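Posted in August by Ottilie Reisinger

The Sitis Linen Table Runner and Napkin Set

We have sold a fair number of tablecloths over the years, and I have loved most of them, but the thing I keep reaching for at home is a runner. You can put one down in a moment, it leaves the good part of the table showing, and when somebody tips a glass of red you have one narrow piece of cloth to wash and not a whole bedsheet's worth. So when Ursina Steiner brought the first Sitis samples to the shop, I took one home the same evening and it has hardly been off the table.

The set is a runner and 4 matching napkins, all cut from the same washed linen. It has a dry, slightly nubbly feel when it is new and goes softer with every wash – mine now drapes over the end of the table the way an old shirt hangs on a chair. The hems are turned twice and stitched, and the corners are mitered, so they lie flat and don't curl up after ironing (if you iron, that is, and I mostly don't).

We carry it in 5 colors: oat, brick, moss, ink and a soft gray that Ursina calls pebble. On a pale table I would go for brick or ink. Oat is lovely on dark wood, and moss seems to suit nearly everything, which surprised me, as I am not a green person at all.

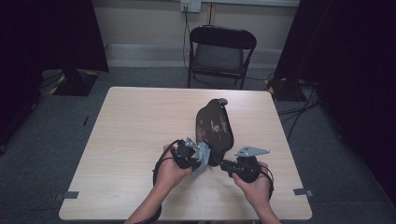 Can I use the runner on a square table?

Most people with a square table lay it straight down the middle and let the ends hang, and it looks very nice that way. If the drop is too long for you, fold each end under once, or order the short length, which we cut to suit smaller tables at the same price.

A word on washing. Cool or warm water is fine, with ordinary detergent and no bleach. Please wash the darker colors on their own the first time. Give everything a good shake while it is still damp and hang it up, and most of the creases will drop out by themselves. A tumble dryer on low won't hurt it, but linen that gets baked dry comes out stiff as cardboard, so take it out a little early. Candle wax is the one thing I dread – let it harden, lift off what you can with a spoon, then press the rest out between two sheets of brown paper.

The details:

Runner and 4 napkins, washed linen
Weight: 330 grams for the runner
Colors: oat, brick, moss, ink, pebble
Extra napkins sold singly
Order code: Sitis 11

Orders leave our packing room in the afternoon, and anything that comes in before 11 in the morning goes out the same day. Gift wrapping is free and done in plain tissue with cotton string. If you would like to feel the cloth before you decide, write to Meinrad at the shop and he will mail you a swatch card with all the colors on it. Keep it as long as you like!

You may also like

Arevholm wool seat pads
Ovau stoneware serving bowl
Kyriakidis olive wood spoons
Sitis linen tea towels, pair

Last updated: August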